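# Six rooms above the harbour at Tundeck

The Weven Guesthouse fills up fast in August, and when I rang to ask for a chat I was told to come between breakfast and the first check-in, which gave us a bit over two hours. The owner met me at the side door with flour on her sleeve and a ring of keys the size of a saucer.

"You'll have to walk and talk," she said. "I've got pillowcases to do."

So we walked! The house was built for a shipping agent and has been a guesthouse, on and off, for most of its life. She bought it with her sister after years of running a motel inland, and they kept it small on purpose. There are six rooms, all on the upper two floors, and every one of them is a different shape.

"People ask for the biggest one, and then they see the attic and change their minds," she told me. "It's got the sloped ceiling and the little window over the boats. I'd sleep there myself if I could."

I can see why. The attic is snug, the bed is tucked right under the slope, and in the morning you hear halyards tapping before you hear a single car. A folded wool blanket sits on each bed all year round. Summer visitors laugh at them until the fog comes in.

We talked for a long time about mattresses, a subject she has strong feelings on. She tried a softer kind when they opened and had guests limping down to breakfast, so the whole lot went and firmer ones came in from Sorensen, a family shop up the coast that delivers by van. "The driver carried all of them up those stairs," she said, "and then he stayed for soup."

Breakfast is the other thing people come back for. It's served until half past ten and the menu is whatever she feels like making — oat pancakes the day I was there, with stewed rhubarb and a jug of cream. The coffee is strong. There's a shelf of jams to choose from, and the plum one deserves its own paragraph, but I'll spare you.
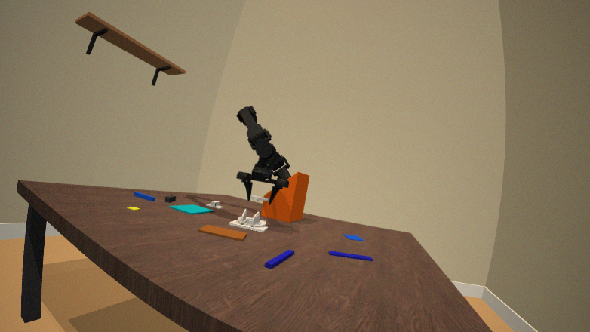
## Getting there, and what it costs

A double room is $550 for a three-night stay outside the summer, and $594 in high season, breakfast included. She doesn't take single-night bookings in July or August. "I used to, and I spent the whole summer changing sheets and never learned anyone's name," she said. "Now I get to know people. They tell me about their kids."

The Clenus ferry takes you to the foot of the hill, and from the dock it's around 1000 metres to the front door, most of it uphill. If you've got heavy bags, phone ahead and her sister will come down in the car. Parking is on the street and free after six in the evening.

I asked whether she'd ever add more rooms. There's an old boathouse behind the garden that must tempt anyone in the business.

"Every winter I get out the tape measure," she said, laughing, "and every spring I put it away again." She'd like a sauna in there one day, or maybe a place to dry wet coats. Then the front bell went, an hour early, and she was off down the stairs with the pillowcases still over her arm.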